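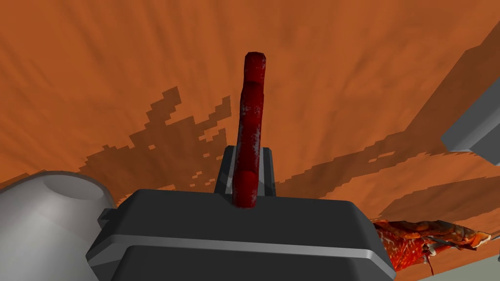
The year I learned to cure sausage

My landlady, Domnica Toma, has a cold pantry behind her kitchen with a bar across the ceiling, and for most of January there is sausage hanging off it. I rented the upstairs room from her for a winter when I was working in Zalari, and I'd walk through that pantry every evening to get to the stairs. You try smelling garlic and smoke every night on your way to a cheese sandwich. I lasted 4 days before I asked her to teach me.

She said yes, but only if I did the grinding. Her old hand-cranked grinder clamps to the table and fights you the whole way, and by the end of the first batch my shoulder was so sore I brushed my teeth left-handed. I loved it anyway!

What goes in

Domnica's mix is pork shoulder, back fat, salt, garlic, black pepper and a lot of sweet paprika. She weighs the salt and the curing salt to the gram and gets quite stern about it (she's right, please follow a tested recipe and don't guess), but everything else goes in by the handful. Her cousin Bogdan Văduva adds caraway, and the two of them have been arguing over it since before I was born. I've had both. I'm not going to say which I like better, because they both read this magazine.

The meat has to stay very cold while you work. We'd leave the bowls out on the back step between rounds and take turns keeping an eye on the neighbor's cat.

Stuffing is where I fell apart. My first links had air pockets, then I overfilled one and it split from end to end with a noise I can still hear. Domnica pricked the bubbles with a pin, twisted off what she could save and fried the rest for lunch. We ate it standing up, with mustard and bread, and I think it was the best meal I had that winter.

The waiting part

After that you hang it somewhere cool and a bit damp and you leave it alone. I am terrible at this. I was in that pantry every couple of hours, squeezing things. The outside firms up first and the color gets deeper, and the fat starts to show through in pale flecks. Domnica goes by weight, and she writes the starting number on a paper tag tied to each link. I went by hope.
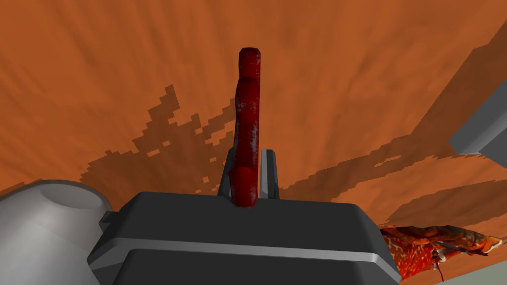 Trying it at home

I live in an apartment now, with no pantry and no back step, so I bought a secondhand fridge and a cheap humidity gauge and set them up in the hall closet. My friend Grethe Damgaard thinks I've lost my mind. She also took home 2 links last time she visited, so I don't take it too seriously.

My first solo batch dried too fast and came out with a tough ring on the outside and a soft middle, and it all went in the trash - a sad evening. The second was better. I turned the fan down, put a tray of salted water on the bottom shelf and made myself check it once a day. When I finally cut into one it was firm right through, and I called Domnica while I was still chewing. She wanted to know how much weight it had lost. Then she asked if I'd put caraway in it.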